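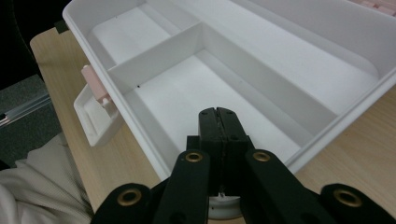
What should you put in a divided storage box first? Nothing, for at least one evening.

I mean it! Leave the thing open on the table with every compartment bare and walk past it a few times. I've become a total evangelist for this since I moved to Flastalstead and had to sort out 5 drawers' worth of thread, batteries, spare keys and birthday candles (so many birthday candles). My old habit was to get a box home and have it stuffed in ten minutes, and then I'd spend the next year digging for the scissors.

An empty box tells you so much. One big deep section, one wide one, one little one off in the corner: those are three different invitations, and the little one is the best of them. Small compartments get the stuff you reach for daily. Big ones get the bulky, boring things that can survive a bit of jumbling.

My neighbor Zerrin Tokgöz thinks I'm wrong about all of it. She says fixed dividers are bossy and she'd take a plain shoebox any day, and we have argued about this until 7 at night with dinner going cold. Her shoeboxes are very full. I love her, and I have seen her look for a tape measure.

Give me walls! Give me pale plastic too, where a black button shows up the second it rolls into a corner. And a latch in a cheerful color, pink if I get to choose, because I open a box more often when I like the look of it.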